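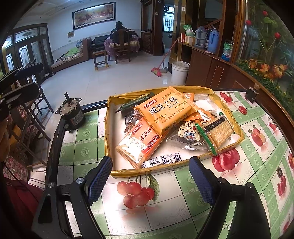 Workshop notebook, Jeltstead bindery and paper conservation room. April. Entry opened 8:40 a.m.

Work resumed on the Stullgate parish ledger, which has been in the press since the last entry. The text block was released at 8:55 and examined before any further adhesive was prepared. The spine lining has set flat along the upper two thirds, and a slight ridge remains near the tail. Evie Garside asked that the question of covering material be settled this month, and a proposal for a printed cloth on the reading copy's slipcase was discussed. The tablecloth under the yellow tray of crackers, with its green and white tiles and red cherries, is a fair guide to the difficulty: a large repeat of that type looks well across a table and would be cut to fragments on a spine of this width. A plain cloth is therefore recommended for the slipcase, and a printed paper may be considered for the inner faces only.

Condition of the ledger

The ledger contains 187 leaves, counted twice. Foliation in the original hand runs without a break to leaf 138, after which the numbering stops and the remaining leaves carry dates only. The paper is the same throughout. Iron gall ink has caused haloing on the early leaves and two small losses in the ruled margin of leaf 56. Neither loss touches text. No treatment of the ink is proposed beyond local support.

The original sewing was on four cords, of which two are broken at the front joint. The previous repair, undated, used a thick animal glue applied directly over the folds. Most of this has now been removed with a methylcellulose poultice and a bone folder. Removal took longer than had been allowed for, and the schedule sent to Stullgate should be amended.

Paste trials

Three batches of wheat starch paste were prepared in order to settle the working consistency for the hinge repairs.

Batch A: one part starch to four parts water, cooked 30 minutes, sieved twice. Good tack, slow to dry. Slight cockling on the test strip.

Batch B: one part to five, cooked as above. Smoother after the second sieving. Test strip flat after pressing overnight. Preferred for the hinges.

Batch C: one part to seven, cooked as above. Too weak for the joint. It may be kept for lining the two detached flyleaves, where strength is of less concern.

All batches were left to cool covered. Batch C formed a skin where the lid did not seat properly. The lid belongs to the older pan and should not be used with the new one.

The test strips were cut from the offcuts in drawer two. It should be noted that the grain direction on some of these had been marked incorrectly in pencil. The strips were checked by damping one edge and the markings corrected. Colleagues are asked to check grain before relying on any mark in that drawer.

Sewing

It is proposed to resew on linen cords of the original thickness, using the existing holes. Thread tension on the sample sections was uneven when the frame was set to full height. Lowering the crossbar by two turns corrected this. Natalie Stockdale sewed the second sample and reports that the swelling at the spine is acceptable with 18/3 thread and excessive with the heavier thread. The lighter thread will be used for the whole book.

The kettle stitch at the tail of section six was drawn too tight and tore the fold by two millimeters. The tear has been mended with a thin tissue and Batch B. It is recorded here so that it is not taken for earlier damage.

Supplies

MacKinnon delivered the gray board at 11:15. The order was for 400 sheets of blotter and one pack of board. The board is correct. The blotter is to follow separately and no date was given. Stock on the shelf is sufficient for the ledger but will not cover the map folders if those are begun in the same period.

The humidity gauge beside the sink continues to read higher than the one at the guillotine. Both were placed together on the bench for two hours and still differed. The gauge beside the sink should be recalibrated or withdrawn. Until then, readings in this notebook are taken from the other.

Correspondence

Iris, at the Stullgate archive desk, has asked whether the loose receipts found between the final leaves can be returned in their original positions. Positions were noted in pencil on the interleaving sheets at the time of removal. It is suggested that the receipts be housed in a polyester pocket at the back of the box, with a position list, as several have offset onto the facing page. A written reply is to be sent when the head of the room has seen the proposal.

Next

Line the spine with Japanese paper, first layer only.
Sew sections one to eight.
Cut boards after sewing is complete, not before. The squares on the last volume were too generous for this reason.
Confirm slipcase cloth with Evie Garside.
Ask MacKinnon for a date for the blotter.

Bench cleared and press checked, 4:50 p.m.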